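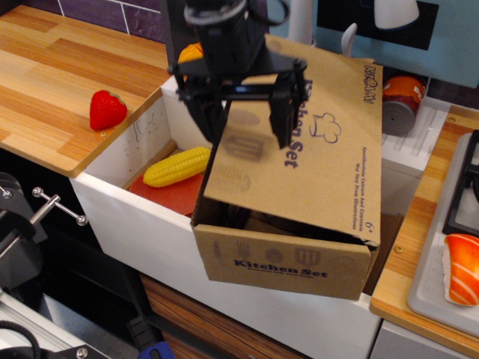

*Task `close_box`: the lid flap is open, the gripper is over the box, and the box sits on the edge of the sink.*

# Raltetti - toy kitchen demonstrations by remote control

Raltetti is a small set of demonstrations recorded in a toy kitchen. A person drives the arm with a hand controller, and we save what the cameras see together with what the arm does. This release has 57 episodes of one task, closing a cardboard box which lies across the sink. All of them were recorded in July at Udadico.

We made the set for testing imitation learning on objects that bend. Most of our earlier demonstrations use hard toys, and a policy can learn to pick those with very little attention to force. Cardboard is different. The flap comes back a little after you push it, the whole box can slide on the rim of the sink, and the creases get softer with every use.

Please read the section "Known problems" before you train anything. It will save you time.

## What is in the folder

```
raltetti/
 README.md
 index.csv
 splits/
 train.txt
 heldout.txt
 episodes/
 <episode_id>/
 color/
 state.npy
 action.npy
 phases.json
 note.txt
```

- `index.csv` has one row per episode: id, operator, outcome, and start side of the box.
- `color/` holds the camera images as JPEG files, numbered in time order.
- `state.npy` is the measured pose of the gripper and the opening of the fingers.
- `action.npy` is the command that was sent to the arm at the same step.
- `phases.json` has the hand-made labels, explained below.
- `note.txt` is free text from the operator. Many of these files are empty.

State, action and color are stored at 15 Hz. The arm itself works faster than this, and we keep the last value before each camera image. We do not interpolate.

## How the demonstrations were made

The operator holds the Ovum controller in the right hand. While the side button is pressed, the arm follows the motion of the hand. When the button is free, the arm stays where it is, so the operator can bring the hand back to a comfortable position and press again. We call this a re-grip. The trigger opens and closes the fingers.

There are two operators, written as `op_a` and `op_b` in the index. Operator A had many hours of practice with the controller before. Operator B learned it for this recording, and the first episodes of B are slow, with many re-grips. We kept them on purpose. If you want only smooth motion, filter by operator and not by episode length, as some of the long episodes of A are long for other reasons (for example the box turned and had to be pushed back).

The instruction given to the operators was this:

1. Start with the gripper above the sink and the lid flap open.
2. Bring the flap over with one finger or with both.
3. Press the top of the box until the lid stays down.
4. Lift the gripper straight up and release the button.

The operators could choose which finger to use and where to push. We did not ask them to do it in the same way each time. In the first trials we did ask for one fixed way, and the policy learned it well but had no idea what to do when the box was a little turned.

Between episodes the box was placed again by hand, somewhere over the basin and at a slant. The food toys were moved from time to time but not in every episode. They are not part of the task.

## Phase labels

Each episode is divided into phases. Shona Shearer labeled all of them by stepping through the images, and I checked the borders between `sweep` and `press`, where we had the most disagreement.

| Label | Starts when | Ends when |
|---|---|---|
| `approach` | the arm first moves | a finger touches the flap |
| `sweep` | a finger touches the flap | the flap is over the opening |
| `press` | a finger touches the top face | the finger leaves the top face |
| `retreat` | the finger leaves the top face | the arm stops |

There is an extra label `regrip`, which can be on top of any other phase. It means the button was free and the arm was holding still. For behavior cloning we recommend to drop these steps. If you leave them in, the policy likes to stop in the middle of a sweep and wait. 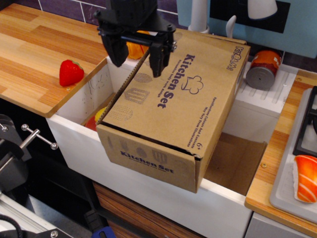

The `press` label depends only on contact, and it says nothing about how well the lid is down. A press can start with one finger, and this is common in the data. Here the right finger is on top of the box while the left one is over the sink edge, and we label it `press` all the same. Look also at the front end of the box: one flap is slightly open and leaves a thin gap along the top. A gap of this kind does not count against the operator. The outcome field is about the lid on the top face, and we leave the end flaps out of it.

The values of the outcome field are:

- `closed` - the lid stays down after the gripper has left.
- `lifted` - the lid comes up again after the gripper has left.
- `moved` - the lid is down, but the box slid so far that it had to be held by a person at the end.
- `stopped` - the operator ended the episode early.

Outcome was decided from the last images of the episode. It cannot be decided well from one image taken during the press, so please do not train a success classifier on steps from the middle.

## Loading the data

We use Bolger for reading and writing, but you do not need it. NumPy and any image library are enough.

```python
import json
import numpy as np
from pathlib import Path

ep = Path("raltetti/episodes") / episode_id

state = np.load(ep / "state.npy")
action = np.load(ep / "action.npy")
phases = json.loads((ep / "phases.json").read_text())
images = sorted((ep / "color").glob("*.jpg"))

assert len(state) == len(action) == len(images)
```

If the assert fails, your download is not complete. We ran this check on every episode before packing.

Poses are in the base frame of the arm, in meters, and the rotation is a quaternion with the scalar part last. The finger opening is normalized, where zero is closed and one is fully open. Actions are absolute targets. If you prefer relative actions, compute them from `action` and not from `state`, otherwise you will put the tracking delay of the arm into your targets.

## Camera view

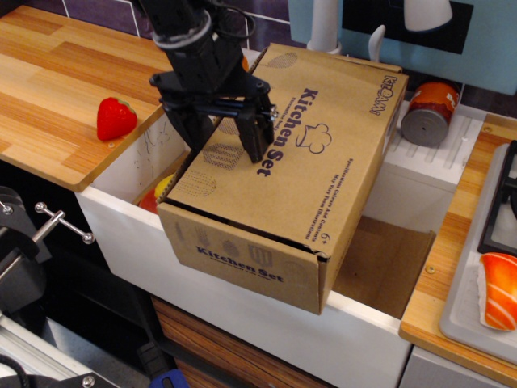

Occlusion is the main difficulty in this data, and we would like you to know it before you choose a model. The arm comes in from the top of the view, so wrist and fingers often cover the part of the lid where the contact happens. The box also hides what is in the basin. In the view here, the yellow and the red object by the left wall show only their rounded tops, and if you run an object detector on such images it will lose them and find them again several times in one episode. The strawberry on the left counter and the sushi on the tray are much easier to see, and I use these two when I want to check quickly that the camera was not touched between sessions. Use only episodes where they were not moved, this is written in `note.txt`.

A second thing in this view is the flap which hangs down on the right side, into the basin. It is dark there, and segmentation models like to join it with the shadow. We had better masks after we raised the brightness of the lower half of the image a little. The files in `color/` are the original ones, without this change.

Parts of the mount are always visible at the left side, the black clamp and the metal rod with the round knobs. We crop them away for our own training. The crop is not applied in the release, so that you can choose your own.

## Splits

`train.txt` and `heldout.txt` are lists of episode ids. The held-out list has 6 episodes, from both operators, and was chosen by start side of the box. Please report on this list if you compare with our numbers. When you tune, make your own validation part from `train.txt`.

## Known problems

- The box is the same one in all episodes, and it gets softer. Late episodes need less force in the press. The ids are in time order, so you can see this as a slow drift if you plot finger height against episode id.
- There is no force sensor. People have asked if the force can be computed from the difference between `action` and `state`. You can try, it gives something, but the scale changes with the pose of the arm.
- Fast motion makes the fingers blurred in some images, mostly at the beginning of a sweep.
- The printing on the box is strong and easy to learn. A policy trained only on this box may follow the letters and not the edges. With a plain box our baseline policy was clearly worse.
- In a few episodes operator B held the trigger during the whole approach, so the fingers are closed from the first step. These are correct recordings.
- The field `start_side` was filled in by hand and can be wrong when the box is close to the middle of the sink.

## Changes from the earlier internal copy

- Images and states are now aligned by capture time. Before, they were aligned by arrival time, and the images were late.
- The label `push` was split into `sweep` and `press`.
- Episodes with no controller data were removed.

## Contact

Questions about the labels go to Shona Shearer. For loading errors, open an issue in the Raltetti repository and include the episode id and the length of the three arrays. If you find a wrong phase border, send the image number where you think it should be, and we will correct it in the next version.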